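Soft Furnishings: The Well-Kept Sofa

The sofa is the hardest-working seat in most homes, yet it receives less regular care than the carpet beneath it. In Hoddale, the Stesard residents' centre has made the upkeep of its lounge part of the weekly routine.

Babita Bajpai, who manages the centre, sets aside 16 minutes every Saturday for each sofa. Cushions are lifted, shaken and put back by shape – round ones to the side, square ones towards the middle. The dark, suede-like covers are brushed in one direction, and the seams are checked for crumbs. 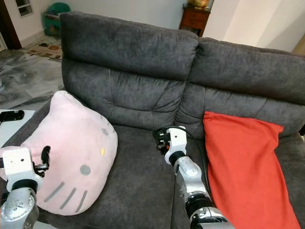
Cushions with character

Residents are encouraged to bring cushions of their own. A pale pink Hello Kitty head, with its yellow nose and grey whiskers, has settled comfortably against the charcoal upholstery, and a red pillow adds a stronger note of colour. Plush of this kind should be washed on a cool, gentle cycle and dried flat.

Attention to the gaps

The deep fold between two back cushions collects dust, coins and the occasional hairgrip. Kári Hafstein, an upholsterer in Stonden, recommends a narrow vacuum nozzle and a light hand, as hard pulling can strain the stitching. He advises a fuller clean each October, before the heating goes on.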